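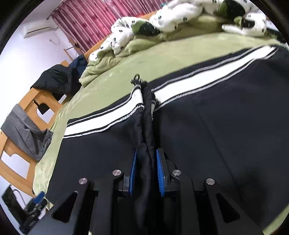
Carla Haddad wrote in to ask whether any of this indoor air stuff is worth the bother, given that she lives two blocks from a highway and can't do much about the trucks. She gets a scratchy throat every winter, she sleeps badly, and she's fed up with articles telling her to move to the mountains. Fair enough, Carla! I can't move to the mountains either. But I've spent a silly amount of time fiddling with the air in my own bedroom, and I think it's a good place to start (you're in there all night, with the door shut, breathing).

So this is how I do it. You'll need a cheap particle monitor, a box fan, a furnace filter the same size as the fan, some tape, and a notebook. I'm not a doctor, and if you wheeze or your chest feels tight, please go see one before you start taping things to fans.

Step 1: Get a week of numbers

Put the monitor on the nightstand, away from the window and not right next to your face. Write down the PM2.5 reading when you go to bed and again when you get up. PM2.5 just means the really fine particles, the ones small enough to get deep into your lungs. Don't change anything yet. I know it's tempting, I caved on the second night and had to start over.

My worst reading that week was 57, and it wasn't the road at all. I'd pan-fried fish with the kitchen fan off. The apartment smelled fine to me by bedtime, but the monitor did not agree.

Step 2: Sort out the kitchen

Turn the range hood on before the pan gets hot and leave it running for a while after you've finished. Use the back burners if your hood is shallow like mine. Then go check where the hood sends the air! Mine had a recirculating kit in it, so it was cleaning out some grease and blowing everything else back at my forehead. If yours is the same, crack a window on the side of the building away from traffic while you cook, and close the bedroom door.

Step 3: Time your windows

People ask me whether to keep the windows open or shut, and the answer is both. I look up the local outdoor reading, and if it's low I open everything wide for a bit. On my street, that's usually mid-morning, once the commute has died down. On smoky days I keep it all closed. You do want fresh air at some point, though. A sealed bedroom gets stuffy fast. My monitor also does carbon dioxide, and with the door and window shut it read 2583 ppm one morning in January. No wonder I woke up with a headache. With the door left open a hand's width, the next morning's reading was 1761. Still not great, so now the window gets a crack too when the outdoor air is decent.

Step 4: Build the fan filter

1. Unplug the fan.
2. Find the arrow on the edge of the filter. It shows which way the air should go.
3. Hold the filter against the back of the fan, arrow pointing toward the fan.
4. Tape all four sides so there are no gaps. Go around twice.
5. Stand it on the floor, clear of curtains and bedding, and run it on low.

Use a newer fan with a safety fuse in the plug, and turn it off when you leave the house. I run mine for an hour before bed with the door closed, then open the door when I turn in. If the noise drives you nuts, a store-bought purifier is a lot quieter, just check that it's rated for a room your size.

Step 5: Dust the boring places

Damp cloth, not a feather duster, or you're only moving it around. I do the top of the door frame, the blinds and the headboard, and then I vacuum under the bed (a vacuum with a HEPA filter if you can get one). Bedding goes in the wash once a week. I also quit burning candles in there, which I was sad about.

Step 6: Take another week of numbers

Same nightstand, same two times a day. Compare the two weeks and not two single nights, because one windy evening can make you look like a genius. Carla, if your mornings come down but the throat is still bad, take the notebook along to your doctor. And check the filter now and then. When the side facing the room has gone gray, swap it for a new one and tape it up again.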